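Speaker notes: Pretraining two-arm policies in simulation
Stenderden meeting, robot learning session, August 9, 2025
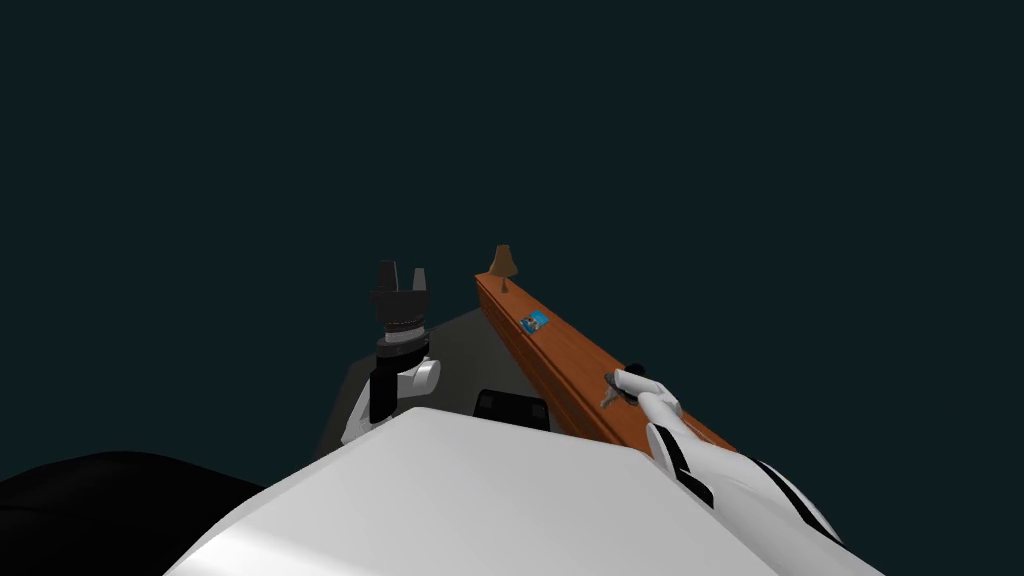
Slide 1. Good afternoon. This talk reports the July results of the Skolto study, carried out at the Kurkthorpe laboratory. The question is a narrow one: how much real-world training data can be replaced by simulated episodes when a robot has two arms and a fixed workspace?

Slide 2. Method. We trained one policy on 2,688 simulated episodes and then fine-tuned it on 112 real ones. The baseline used 454 real episodes and no simulation. Both policies received the same camera views and the same joint readings. Object positions, surface textures and lighting were varied between simulated episodes. Camera placement was held fixed.

(Pause here. The Cordeiro group will want to know why the camera was held fixed. Answer: we moved it in an early run, and training became unstable before we could separate the causes.)

Slide 3. Evaluation. Each policy was given 66 trials on the real robot, with start positions drawn in advance. A trial counted as a success only if the object was released inside the target area and neither arm had touched the furniture.

Slide 4. Result. The pretrained policy completed 51 trials and the baseline 49. We do not claim an advantage. We report that the two are close, at a much lower cost in operator time.

Slide 5. Failures. Most failures of the pretrained policy took place at the moment of grasp. Contact in the simulator is stiffer than on the real gripper pads, and the policy closes too early. Show the force plot and allow time to read the axis labels.

Slide 6. Next steps. Softer contact settings, then a repeat of the full trial set. Episode files and start positions are available to partner laboratories on written request. Take questions.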